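How to Pack a Carry-On for a Four-Day Trip

Lay out everything you plan to take before you open the bag. Put back one pair of shoes. The Pralden allowance is 8 kg, so weigh the bag empty first and write the number down.
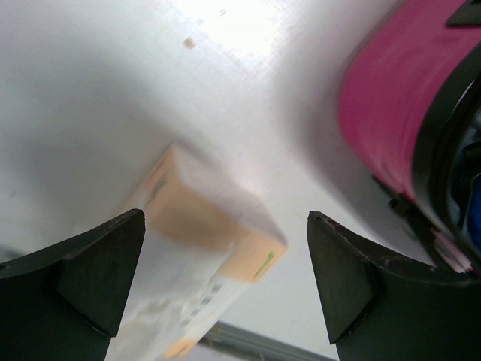

Small items go in last, but sort them first. Chargers, plugs and medicine each get a pouch -- I use two from Kidex. Anything that comes in a small rectangular box, like the one on the white tabletop, can stay in it if the corners won't press into your clothes.

Step 1. Fold shirts to the same width and stack them in one half of the case. Heavy things sit near the wheels.

Step 2. Leave the other half empty until the stack is done. Check that the lid closes flat.
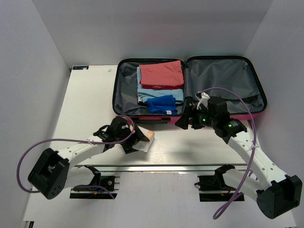
Step 3. Fill the gaps with socks and the pouches. Liquids go on top, where you can reach them at security.

Step 4. Weigh the bag again. If it's over, wear the jacket.

Updated 9 November 2024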